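**RINDALE, Apr 5, 2019** – The Rindale Harbor Association will hold its 24th annual Strawberry and Sail Weekend in May on the town waterfront at Stornness Landing. Admission is free, and all events are open to the public.

The festival begins each morning at 9 a.m. with a pancake breakfast at the boathouse, followed by the small boat parade. Binari Bakery will again supply shortcake for the dessert tent. Last year's event drew 2397 visitors, and 873 of them entered the shortcake raffle.
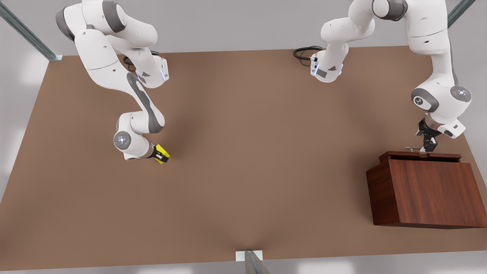

Live music will be offered on the Nigam Stage from noon until sunset, with 11 local bands scheduled to perform. Craft and food vendors will line Front Street between the ferry dock and the public library. Front Street will be closed to cars for the length of the festival, and free parking will be provided at Rindale High School with shuttle service to the landing.

Vendor applications are available at the Association office on Front Street. Boat parade entries must be received by the end of April. Pets are not permitted in the food area, with the exception of service animals.

**Contact:** Rindale Harbor Association, Events Office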